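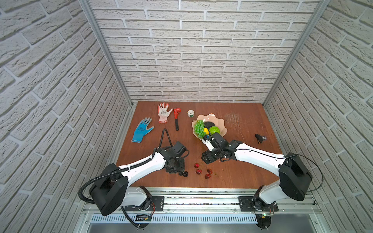

Revside two-arm bench kit: second progress report to the Urnby Fund

Prepared by Percy Ñahui, Paucar Workshop
Date: April 3, 2018
Covers: delivery to end of first full block of trials
Next report due: May

Where things stand

The kit is assembled, powered, and picking up plastic fruit. We said in the application that it would be doing this by the end of the first month, and I would like credit for the fact that it is doing it by the end of some month. The rest of this report covers how it got there, what it is good at, what it is bad at, and why there is a line in the budget for cable ties.

As a reminder of what you are paying for: the Fund asked us to look at the Revside kit, sold by Skilmont, and say whether a small training workshop could buy it, put it together without an engineer on staff, and teach with it. You did not ask whether it was a good robot in some grand sense. I keep having to remind myself of this, usually after it has dropped something.

Assembly

The sales page says "an afternoon." We did not keep a strict count of afternoons and I am not going to start now. The rail and the arms themselves were no trouble. The holes line up, the bolts are the right bolts, and the drawings for this stage are very clear. Whoever drew them should have been allowed to draw the rest.

The wiring section is where the manual changes author. The left and right base connectors are described in a paragraph that uses "left" to mean the robot's left on one page and the reader's left on the next. We found this out by asking the left arm to move and watching the right one do it with great confidence. Swapping the leads fixed it. Solveig Dalen has marked up our copy of the manual in pencil and sent the changes to Skilmont, who thanked her and said they would go in the next edition. We have asked when the next edition is. We have not heard.

The enclosure panels come in a choice of plain grey or white brick pattern. They cost the same. I had no strong view and was away on the day the order form went in, so the arms now work in what looks like the back corner of a café. Students like it. I've stopped objecting.

Trials so far

We have logged 904 runs. A run is one attempt at one instruction, such as putting a single piece of fruit in the bowl, and it counts whether it went well or not. We settled on this definition early, after a lively discussion about whether knocking the bowl over on the way to the fruit was an attempt at anything.

The objects are the toy fruit that came with the kit, plus things from our own drawers: work gloves, a pipe wrench, tape. The kit's own exercises use only fruit. We added the rest because our students are going into trades and will not often be asked to handle a grape.

General findings, in no order of importance:

Large firm pieces are easy. Anything with a shape the fingers can close on from above goes into the bowl with very little fuss, and new students get a success early, which matters more to a teaching kit than Skilmont's brochure seems to realise.

Cherries are a trial. They roll when nudged, and the gripper's usual approach is to nudge. The stem helps if the arm happens to come at it from the correct side, and we haven't found a way of making it care which side that is. Blackberries behave better but are easy to lose sight of under the gripper, so the student is driving partly on memory.

Gloves are more interesting than expected. A glove lying flat gives the fingers nothing to get under, and students who have been sailing through the fruit slow right down and start thinking. Solveig now uses a glove as the end-of-session exercise. She describes the results as "character building," and she is not the one who has to reset it.

The wrench has been touched and pushed but we have not asked either arm to lift it. The manual gives a payload limit and then, in a footnote, gives a different one. Until Skilmont tells us which to believe, the wrench is there to be steered around, and it is very good at that.

The bowl is a weak point. The scalloped rim is pretty, and it catches fingers. A fair share of our failed placements were good picks that ended with the gripper hooking the rim on its way out and taking the bowl for a short walk. A plain straight-sided bowl would be a better supply item. We have suggested this too.

Two arms

The selling point of the Revside over cheaper kits is that there are 2 arms, and the price reflects it. So I want to be fair about how much the second one adds.

For the first stretch of lessons, not much. Beginners use one and leave the other parked, and a parked arm is an expensive way to hold down a rail. After that it starts to earn its place. Having one arm steady the bowl while the other loads it is a proper exercise in planning, and the class arguments about which arm should move first are the best teaching I have had out of the thing. Two students can also drive together, one arm each. They have to talk to each other to avoid a collision. Some of them had not spoken before.

Collisions do happen. The software is meant to stop both arms before they meet, and it usually does, though it has a generous idea of what "meet" means and will sometimes halt everything while the grippers are still a polite distance apart. I would sooner have it nervous than bold. It does mean a restart, and the restart takes long enough that a class of teenagers will find something else to do.

Cables

I promised in the first report to come back to this. The cable to each arm is left with plenty of slack so that the arm can reach the whole table. The slack then has to live somewhere, and where it lives is out in the open, in loops. On the bigger moves it gets in the way, and once it caught and pulled a wrist connector free. No damage, but the arm went limp in front of the parents' evening, and I was left explaining torque to someone's grandmother.

We've tied back what we can. A proper cable guide is sold separately, as is the way of these things. We have not bought it. I think it ought to be in the box, and I'd like our recommendation to say so in plain words.

Support from Skilmont

Mixed, leaning good. Questions about hardware are answered quickly by somebody who has clearly held a screwdriver. Questions about software go to a form, and the form sends back a link to the page we were reading when we decided to use the form. Solveig has worked out that if you phrase a software question as a hardware question you get the first person, who then walks across the room and asks. I pass this on for the benefit of any other workshop the Fund is thinking of supporting.

One gripper finger was replaced free of charge without argument. The replacement arrived before I had finished being annoyed.

Money

We are within budget. The one unplanned cost is $400 for a sturdier bench under the enclosure. The old one swayed when both arms moved at once, and the arms, being obedient, then went to where the table had been. This came out of the contingency line and no further funds are requested for it.

Consumables have come to $100, chiefly cable ties, tape and spare bolts. The fruit is holding up well and needs no replacing, apart from a banana that left with a student and is presumed happy.

Against the plan

Assembly by workshop staff alone: done, late.
First block of trials logged: done.
Lesson notes for beginners: drafted by Solveig, being tested on students who didn't ask to be tested on.
Lesson notes for two-arm work: started. The outline is sound and the examples are mine, so she is rewriting the examples.
Comparison with a single-arm kit: not started. The loan unit we were counting on has gone to another workshop first. We'll have it for the next period or I will say so well before the report is due.

Early view

You asked for no verdict at this stage, so please read this as a lean. A workshop like ours can put the kit together and run it. It will take longer than the page claims, and one person on staff has to enjoy that sort of thing or at least be stubborn. For a place teaching complete beginners only, a single arm would probably do, though I want the comparison finished before I put my name to that. For a place that can keep students long enough to reach the two-arm exercises, the Revside looks like fair value with a better manual and a cable guide thrown in.

Before the May report we need two things from the Fund: a yes or no on extending the trials to the evening adult group, who have heard about the robot and keep finding reasons to walk past it, and a contact at Urnby who can nudge Skilmont about the payload footnote. They answer our letters kindly. We suspect they would answer yours faster.

Percy Ñahui
Paucar Workshop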